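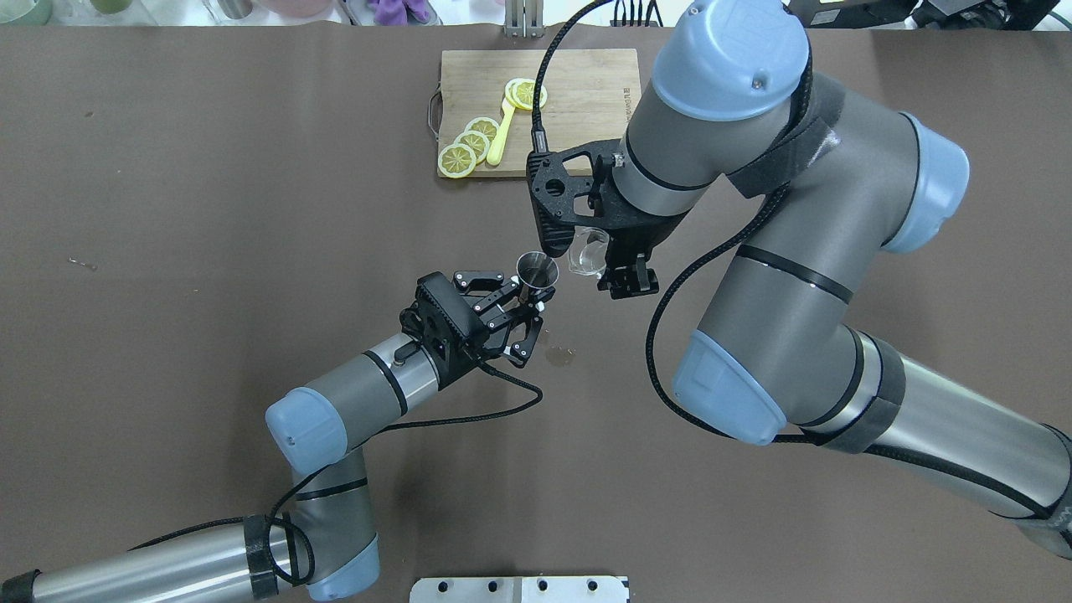
## 4. Setting up a talk for the Kollham speaker library

Follow these steps once your event has finished and you have the recording. You will need your organiser login and the speaker's signed release form.

1. Sign in and open **Talks**, then choose **Add new**.
2. Type the title as it was printed in the programme. Titles can be up to 84 characters long, including spaces.
3. Enter the speaker's name and a biography of at least 40 words.
4. Under **Theme**, pick one main theme. Most school and careers talks go under *Learning and Work*.
5. Upload the recording. Leave the page open until the bar turns green.
6. Attach the release form as a PDF and press **Send for review**.

**Note:** Reviews take up to 96 hours. Talks sent in on a Tuesday morning are usually looked at first, as the Florunine and Wubshet branches both send theirs later in the week.

**Caution:** Do not press **Send for review** twice. A second press makes a new entry, and the two can't be merged.

### 4.1 Speakers under 18

A parent or guardian must sign the second page of the form. Speakers aged 13 or under are listed by first name only - tick **Short name** before step 5.

Questions about forms go to Zewditu Woldegiorgis at the Drorkia office. Captions are covered in section 5.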